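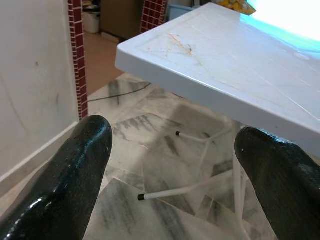 Before you teach the arms anything, teach the furniture to stay put. Dallura records where the hands go, and it has no idea that you nudged the table with your hip halfway through. On a folding table with splayed tubular legs, check that each black foot cap is on the floor, then lean on the top and see what it does. Tile floors are pretty and slippery. Mark the feet with tape.

Section 6: Teaching a Pick-and-Hang Task by Remote Control
By Fionnuala Ní Bhriain, April
Filed under: Setup Guides > Two-Arm Kits > Teaching

You will need the Dallura base, both Pika hand controllers, a set of keys you can live without for an afternoon, and a wall hook within reach of the right arm.

1. Put the keys on the table, toward the front edge. Spread the ring and keys out so that a finger can get under something.

2. Open both grippers fully and hold them there until the Pika lights go green. If one light stays amber, squeeze and release that controller again, with feeling.

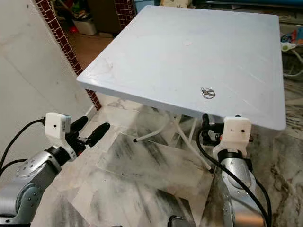

Fig. 6-2. Keys near the front edge, both arms in view of the head camera.

3. Press Record. Wait two seconds. Everyone skips the wait, and everyone ends up with a demonstration that starts in mid-lunge.

4. Lower the right gripper over the keys and close it. Go slower than feels reasonable. The robot will copy your haste along with everything else.

CAUTION: Keep your free hand off the table while the arms are live. The grippers do not know keys from knuckles.

5. Lift, swing toward the wall, and bring the ring up to the hook from below and slightly in front.

6. Seat the ring, open the fingers, and back straight out. Leaving sideways takes the keys with you. 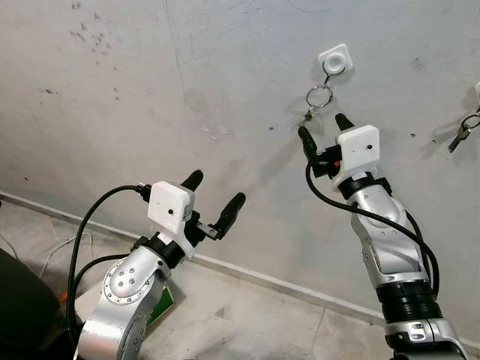

Echeverría wrote in to say that step 6 went better once he stopped watching the ring and watched the hook, and that he'd like his evening back. The first part has been added to the tips page.

7. Press Stop. Review the recording before you save it. Delete any run where you dropped the keys and swore, unless you want to teach recovery, which has its own section and its own swearing.

NOTE: Move the keys a little between runs. If they start in the same spot each time, you will have a robot that is brilliant at one spot. 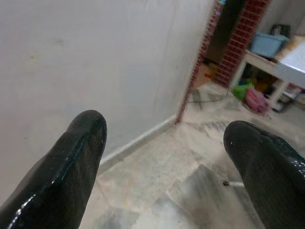
Vary the approach angle too, within reason, and clear anything off the floor that an arm might brush on its way down. When you have a decent batch, upload it to Prurnia under task code 2299 and go do something else. Training runs overnight. Leave the tape on the floor until you have tested the result.

Contact Support | © Dallura Guides | Back to top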